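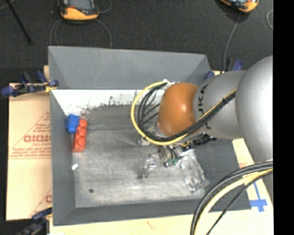
# The Last Two Bricks

Every toy brick collection begins as a set and ends as a bin. The set has a box, a booklet, and a photograph of a castle that will stand for one afternoon. The bin has everything else, including the castle.

I have been thinking about bins because I recently inherited one. My sister moved to a smaller house and declared that the bricks, which had belonged to both of us and then to her children, were now mine. They arrived in a storage tub with a cracked lid and 33 years of sediment. I put the tub in the hallway, where I walked into it nightly until spring.

Prapai Yimyam has no patience for this sort of thing. She runs a secondhand toy counter in a former shoe repair shop, and she buys bricks by the pound from people like me who have given up. She sells them again, sorted, to people who haven't. On the day I visited she had 204 pounds of them in the back, waiting to be washed.

"Everybody brings me the tub and apologizes for the tub," she told me. "I don't look at the tub. I look at the bottom."

The bottom is where a collection tells on itself. The top layer is all roofs and windows, the things a child digs for and then leaves where they can be found again. Under those come the plain bricks in plain colors. Under those come a marble, a hair clip, part of a cracker, and the tiny pieces that everyone in the family once spent an evening hunting for on hands and knees.

Yimyam empties from the top by the handful and will not tip a tub out. Tipping, she says, is for people who own a bigger floor. She goes down in layers until there are a couple of bricks left leaning in a corner, usually a blue one and a red one, and those she takes out one at a time, with what I can only call ceremony. Then she turns the container toward the light and has a look at the floor of it.

A gray floor takes scuffs well. Plastic studs drag across it for years and leave pale streaks, and whatever else gets thrown in leaves the dark ones. She showed me a bin she had retired from the washing room, so worn along its walls that it looked like the side of a boat. She keeps her invoices in it.

Sorting comes next, and it divides people more than religion does. The beginner sorts by color. It is beautiful, it photographs well, and it makes it impossible to find anything, as a small red piece under 200 other red pieces is for all purposes gone. The convert sorts by shape. Long bricks go with long bricks, and the eye picks out the blue one without being asked. Past that lies a third stage, in which a grown man buys a cabinet with 74 drawers and labels them. Yimyam has sold to several of these men. She speaks of them gently.

I asked what she does at home. She has a daughter and, therefore, a bin.

"One bin," she said. "Everything in it. She likes the noise."

I know the noise. It is the sound of an arm going in up to the elbow and stirring, and it carries through two closed doors and a pillow. My brother-in-law used to pay in ice cream to have it stopped before seven in the morning. The rate went up every summer.

Washing is duller than I had hoped. Yimyam uses lukewarm water, dish soap, and a mesh bag, and then spreads the bricks on towels and leaves them alone overnight. She does not put them in the dryer. She has met people who put them in the dryer, and she has bought what came out, at a discount.

She offered me a fair price for mine. I had driven over fully intending to take it, and had even rehearsed a small speech about letting go. Then she reached in for the first handful and came up with half a drawbridge that I built when I was eight, still holding together, with a blue brick stuck on the end where I had run out of gray.

The tub is back in my hallway. I have bought it a new lid.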